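Can a Two-Arm Robot Handle Small Chores Yet? Writing Notes on a Board
Student project report, Automation Lab, Gerthorpe
11 May 2025

1. Background

The question set for this project was whether a two-arm machine can take over small chores that a household or a shop normally gives to a person. We chose the message board: hold a small whiteboard, write on it with a marker, put the pen down. Campos, the gift shop on the ground floor, changes its boards by hand, and the job needs one hand for the board and one for the pen.

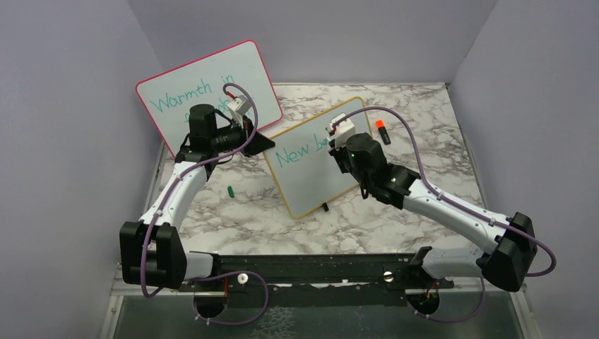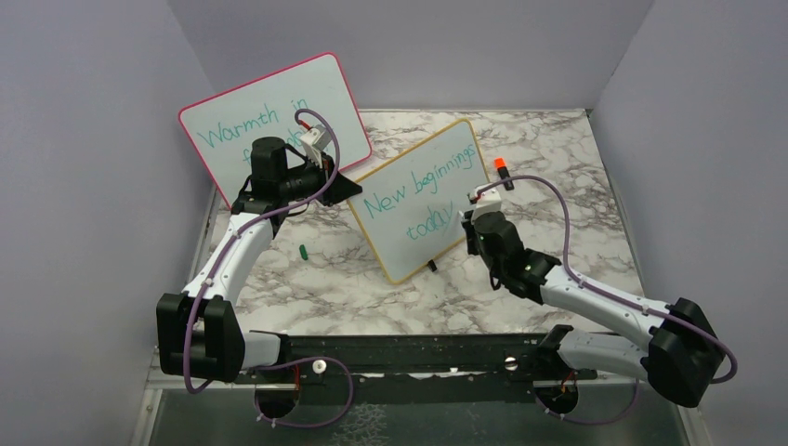
Two small boards, yellow and pink borders, teal lettering.

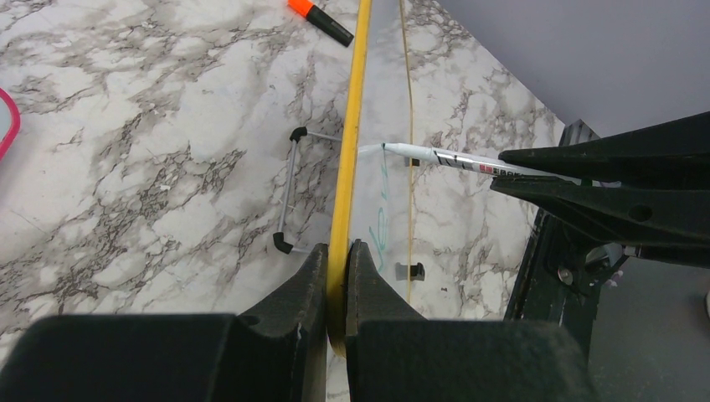
2. Why the task is hard

A whiteboard on a smooth table slides when a pen presses on it. A person corrects for this without thinking. A machine has to divide the work: one arm steadies the board while the other moves the pen, and both must agree on where the board is. If the board turns by a few degrees, the line of text turns with it or runs off the edge.

Pen pressure is the second problem. Too little leaves gaps in the strokes; too much pushes the board or flattens the tip. Our controller, Nukley, has no direct reading of force at the tip and estimates it from motor current. The estimate is good enough for long strokes and poor for short ones, such as the crossbar of a "t".

3. Method

We logged 2000 attempts, each scored by the same rule: every letter readable at arm's length, no stroke off the board, pen released without being dropped. Attempts where a person touched the board after the start were scored as failures.

4. Results

Of the 2000 attempts, 1808 ended with some writing on the board and 1354 met the full rule. Most of the gap came from the second line of text, where the writing arm had to reach past the holding arm. Changing the order of the strokes helped a little — moving the holding point helped more.

5. Discussion

For a shop the result is mixed. The machine can write a short message, but it needs the board placed within reach and a clean surface to start from. Wiping off old text was left out of this project and is planned for July, using the Cater gripper pads. Uncapping the pen was also left out. A person does both in a few seconds, and any fair comparison of working time has to include them.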